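Clearing Up: Two Arms in the Break Area at Omusthorpe

Photo gallery, 2024-10-26

The Omusthorpe site of Cardoso has a break area used by 89 people across two shifts. Until January the tables were cleared by whoever was on the cleaning rota, which took 20 minutes at the end of each break. A two-armed robot supplied by Skorkard now does part of that work, and the rota has been rewritten around it. The gallery shows it on the job.

The left gripper comes in low over the near edge of the table, open. The right one has hold of the orange dustpan. Plates, mugs and a white-handled utensil are still out. 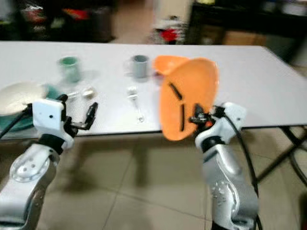
Rui Abreu wrote to the site newsletter that the time saved is real but it has not gone to anyone in particular. The cleaning shift used to end with the tables, and people talked while they wiped down. Now the same shift ends in the loading corridor, where there is more floor to cover and less company. Abreu would like the 20 minutes to go toward training on the arms, so that a stopped gripper doesn't mean waiting for a call back from the supplier.

The site has answered in part. Two people from each shift are being trained to restart the arms and change the gripper pads — the work is paid at the technician rate for the hours it takes. Glassware stays with the people on the rota, and so does anything spilled. Staff are still asked to carry their own cups to the sink when they can.

The rota for the second shift is posted by the Etetti lockers. Comments on the new hours can be left there or sent to the newsletter.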